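Table clearing

Table clearing is the household task of removing objects from a table or similar flat surface and returning them to storage, usually in a nearby cabinet, drawer or shelf. It is treated in home economics teaching as a separate task from table wiping, which normally follows it, and from dishwashing, which concerns only part of what is removed. The term covers dining tables, coffee tables, side tables and desks, though the last is more often called desk tidying.

Scope

A surface is usually said to be cleared when everything that does not belong on it permanently has been taken away. Items that stay, such as a lamp or a runner, are called standing items in some manuals. The remainder are loose items. Loose items vary a good deal in size and shape, from bowls and cups to caps, coins, keys and scraps of packaging, and small ones are the most often missed.

Clearing is generally done standing up, at a table that reaches somewhere between the thigh and the waist. Low tables require bending and are often cleared from a seated or kneeling position instead.

Surfaces

The finish of the table affects how the work is done. On a dark glossy surface, light or brightly colored objects stand out well, and so do crumbs, dust and finger marks. Dark objects are harder to pick out, especially under a ceiling light that reflects in the surface. Matte and wood-grain finishes hide marks better but also hide small brown or tan items.

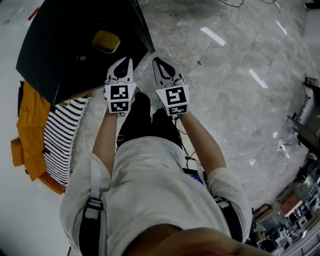

Glossy finishes scratch easily, and most care instructions advise lifting objects from them and avoiding dragging. Rounded items such as bowls and lids are lifted by the rim or by both sides. Small flat items are sometimes slid to the edge of the table and caught there with the other hand, a habit that is discouraged on lacquered tops.

Hard tile flooring under the table is a further consideration. Ceramic and glass items dropped on tile usually break, and small parts can travel a long way across it. Floors with a marble pattern make light-colored fragments difficult to find.

Order of work

Household manuals give two common orders. In the first, objects are taken strictly by position, starting at the far edge and working back toward the person. In the second, they are taken by kind, with cups and bowls first, then cloths and paper, then small loose items. The writer Harsh Nishad, in the Plernari handbook of domestic work, recommends the first order for tables with 10 objects or fewer and the second for anything more crowded. The handbook also advises opening the cabinet before the first object is picked up, so that no one has to put things down again to free a hand.

Working with both hands shortens the task but requires more room. One hand may hold an object while the other reaches for the next, or both may carry separate objects in the same trip.

Cabinets

Objects from a cleared table are commonly stored in a closed cabinet placed within a few steps of it. Cabinets for this use have either sliding or hinged doors. Sliding doors take no floor space when open but cover part of the interior at all times. A hinged door gives access to the full opening, at the cost of the space it swings through, and an open one can block a walkway or strike a chair.

The Droseck pattern, a low hinged cabinet sold in Dranville for many years, came in two widths and was finished in black inside and out. Its catalog price on introduction was 399, and the doors were rated to carry a weight of 2 kilograms on the inner face for hanging racks.

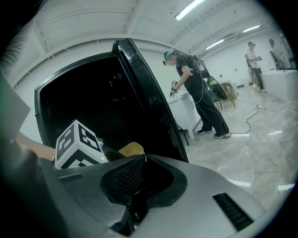 Dark interiors are a known drawback. With little light reaching the back, items placed there tend to be forgotten, and users often keep everything at the front lip where it can be seen. Remedies include pale shelf liner, a battery light fixed under the top panel, and shallow trays that can be pulled forward. Addo, a maker of cabinet fittings, sells liners in rolls 50 centimeters wide that can be cut to fit with scissors.

Cloths and sponges are best kept apart from dry goods and tableware. They are dried before being put away, or stored in a cabinet with vent holes, as a closed door holds moisture in.

Shared rooms

In rooms with more than one table, clearing is often split between people, with each person taking one surface. Cabinet doors are then usually left open until both tables are done. A white table and a black table in the same room may be cleared to different standards without anyone intending it, as marks that are plain on one can go unseen on the other.

See also

Dish drying
Shelf liner
Sideboard
Table setting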